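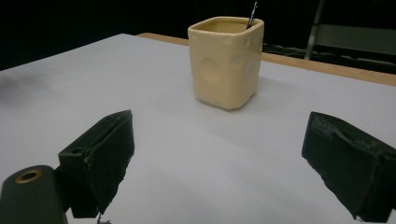 I have been trying to cut down on the number of cups in the house, and the square one keeps surviving. I got it at the August market in Kusamcombe for $11, from the seconds shelf at the Pomare pottery stall. It is cream with a bit of yellow in the glaze, and tan inside. The sides have dents in them, so I guess that is what made it a second.

Drinking from a square rim is awkward. You have to use a corner. I gave up on coffee in it after a month and now it mostly holds whatever I was last stirring with.

The round mugs from Dradach are going in the donation box, along with two I never liked. That leaves enough for the shelf by the sink. Next I need to do the plates, and I have put that off since spring.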